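The envoy from Usanmont arrived in Avmont with a delegation, a string quartet and a trade promise. We spoke to her in the hotel lounge on February 22, 2018, before the state dinner.

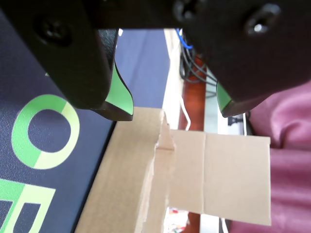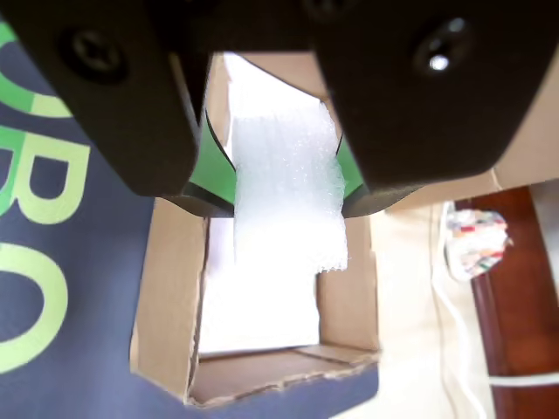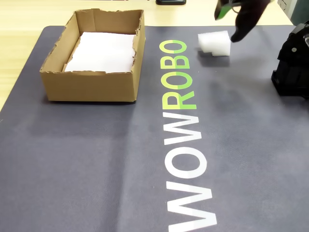
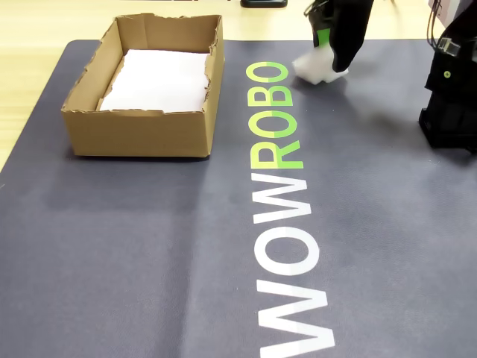 **World / Diplomacy**

She has done seven of these visits and calls each one "a turning point." Asked what turned after the last one, she poured more tea. "Relations are a long game," she said. "You can't judge them by the month."

The last joint statement, signed in January, had 57 clauses. I asked how many were in force. "Several are at an advanced stage," she said. Pressed for one, she named the student exchange, which has places for 25 people.

The Tilladska border crossing is a sorer subject. Truckers there were told the line would be cut in half. "The paperwork is already simpler," she insisted. The form I was handed at the crossing last month ran longer than the old one. She said she hadn't seen it and would ask her office.

On the Dissanayake water accord she was more careful. "Both capitals want it. The language isn't settled." It wasn't settled two years ago either, and I said so. "Then we're consistent," she replied, and looked at her aide.

Will there be a signing tonight? "There will be a toast," she said.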